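Droretti rotating utensil stand: review
8 October 2021

I bought the Droretti stand to replace a ceramic crock that had gotten too full to use. The crock held everything, but getting the whisk out meant pulling up a ladle and a slotted spoon with it. I wanted something that hung the tools separately and didn't need holes in the wall.

It comes in a plain box with one page of instructions. The pole screws into the base and the hub with the hooks goes on top, then the knob holds it down. No tools needed. It took me some 5 minutes, including wiping off the film of oil the parts came with.

The finish is the first thing I'd mention. It's the very shiny kind of stainless, same as the mixing bowls I already own, and it reflects everything near it.

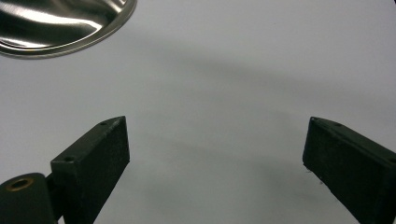

Polished stainless on a pale surface.

If you like that look, fine. If you have kids or hard water, plan on wiping it down. Fingerprints show up on the base the most. A dry microfiber cloth takes them off and I haven't needed a cleaner.

The base is a round dish shape, wider than I pictured from the listing. It catches drips from a tool hung up damp, but you have to remember to dry it. I left water in it once for a weekend and got a faint ring, which came off with vinegar.

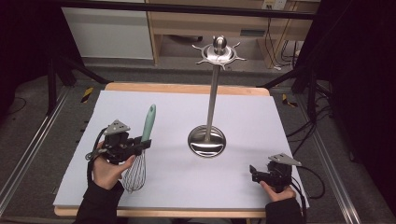
Hanging things up is easy as long as the handle has a decent hole or loop. My whisk goes on without any trouble. Two older wooden spoons have no hole at all, so they went back in the drawer. The hooks are short and the curve is shallow, and a light tool can get bumped off if you reach past it in a hurry.

Balance is good when the load is spread out. With two heavy ladles on one side and nothing across from them, mine leaned a little. Moving one ladle fixed it.

I also looked at the Verbruggen, which has a heavier base but costs more and takes up more counter. The Ikomach is cheaper. I tried one at a relative's house last December and the pole wobbled.

Pros: quick to put together, small footprint for what it holds, easy to clean.
Cons: shows every fingerprint, hooks could be deeper, no use for tools without a hole.

4 out of 5. I'd buy it again at the sale price, probably not at full.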